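Avaliação do medidor de consumo elétrico Brophy, da Evow

O município de Hasasau adquiriu o equipamento em fevereiro para acompanhar o consumo dos edifícios públicos, no âmbito do plano local de redução de emissões. A instalação em quadro monofásico demorou 20 minutos e as leituras revelaram-se estáveis.

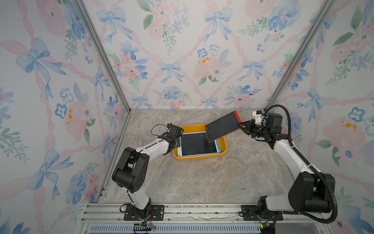
Que edifícios devem receber o medidor em primeiro lugar?
Os de habitação social, onde o peso da fatura é maior.

O manual carece de revisão e a exportação de dados fica limitada a 60 dias. Recomenda-se a compra, com reservas.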